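Gritville Institute of Design
DES 2354 Surface and Label
Handout 11: Botanical motifs on everyday goods

This handout accompanies the Friday lecture and should be read before the studio session. Students are reminded that the vocabulary set out below will be used in the written assessment.

1. Terms

A motif is a single unit of ornament. A repeat is the arrangement by which that unit covers a surface. A scattered or "tossed" layout places motifs at varied angles and intervals so that the cloth may be viewed from any side. Such layouts are common on table coverings, where no one seat has a privileged view. A placed motif, by contrast, occupies a fixed position on an object and is usually read together with lettering.

Colour should be recorded separately from form. A design in which the foliage is kept close in tone to the ground, and the flowers alone carry a strong hue, will look quiet at a distance even if the drawing is dense. The term "ground" refers throughout to the base colour and never to the fibre.

2. Cloth and label compared

The cloth has a light grey ground with fern-like leaves and small sprigs in grey, and round orange blossoms scattered among them. The bottled jasmine tea carries its ornament on a white label with an arched upper edge. Its title, 茉莉花茶, is set vertically in teal, with two further columns of smaller characters to the left. A butterfly appears lower down, over a cluster of jasmine buds.

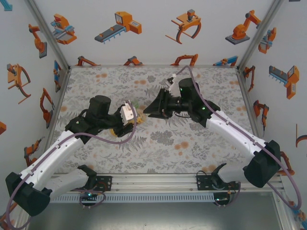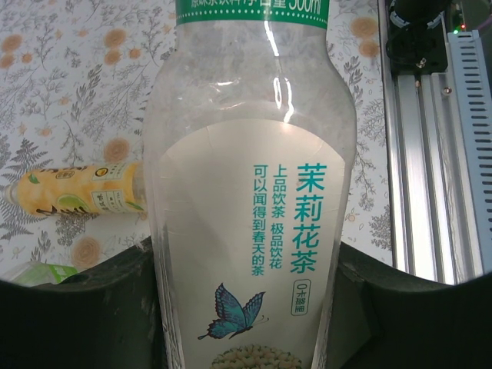 Kusum Tyagi asked at the close of the lecture whether a label of this kind ought to be called botanical at all, given that an insect has been drawn with as much care as the plant. The question is a fair one. For the purposes of this unit, a design is classed by its subject as a whole, and a pollinator shown with flowers is treated as part of a botanical subject. Students who prefer the term "garden motif" may use it, provided that it is defined at first use.

Attention is also drawn to the relation between text and ornament. The slogan on the label, 可以闻得到春天的茶, speaks of a tea in which one can smell the spring. The small outlined badge reading 0卡路里 (zero calories) belongs to a different order of information and should be analysed as such - it informs the buyer and takes no part in the seasonal theme.

3. Studio task

Select one printed textile and one packaged good from home. Prepare a page on each, giving ground, motif, layout and colour in that order. Drawings in pencil are acceptable. Translations should be supplied for any lettering not in English or French, and the translator named.

Work is to be left in Siu-ming Kuo's tray by 4 p.m. on Friday. Requests for an extension go to Clodagh McGrath in writing.

Related items
Handout 10: Stripes, checks and the woven border
Handout 12: Lettering on curved surfaces
Reading list, November
Lenuța Munteanu: The Pisance sample books
Studio 2 opening hours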